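About Stemholm

Stemholm is a housekeeping and laundry company. We make beds, change linen and tidy rooms for guest houses, staff lodgings and private homes, and we wash most of what we collect at our own laundry on the Iltby estate. The company was started by Anjani Chin with one van and a rented ironing room. Today we employ 119 people, 14 of them in the laundry and most of the rest out on rounds.

For the past few years we have also been bringing automation into the work. The laundry came first. Sorting, weighing and folding flat sheets are now done by machine, and the early shift starts at 6 am instead of 4. Nobody lost a job over it. Seven people moved from the folding tables to room work or to maintenance, with their pay kept at the same level, and two of them now train new starters. 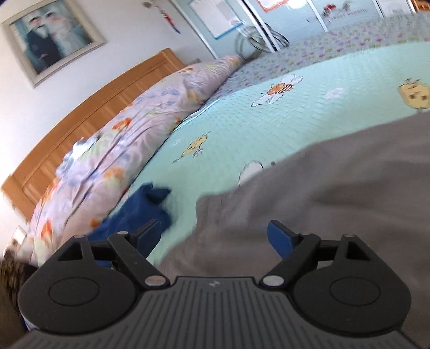
Bedrooms are a harder job than the laundry, and our room work is still done by people. Isitz is our programme for finding out which parts of it a machine could take over. Our housekeepers work through ordinary tidying tasks with a hand-held gripper, and what is recorded is used to teach a robot arm the same movements. Hotel beds with white sheets are the simple end of it. A family bed is more like our usual day: a child's mat with a bee on it, a royal-blue cloth crumpled on top, a floral quilt bunched up along the headboard. Soft things change shape each time they are picked up, and staff who have handled them for years know where to take hold. We pay gripper hours at the trainer's rate, and no one is signed up without asking.

Yusri Rondonuwu runs Isitz. He spent his first years here on the Hartono round and still covers it when we are short. Any new machine is tried by the people who will work beside it before we buy, and they can send it back. They have done so once, with a trolley that was too wide for the lift.

What we expect to change is the lifting and bending. Sore backs and wrists are the most common reason our staff ask for lighter duties. Checking a room, talking to the customer and deciding what should be left alone will stay with the housekeeper.

Staff meet the Isitz team every February to go over the coming year's plans, and notes from the meeting are kept in the canteen. If you would like to work with us or book a visit, please ring the Iltby office between 8 am and 5 pm.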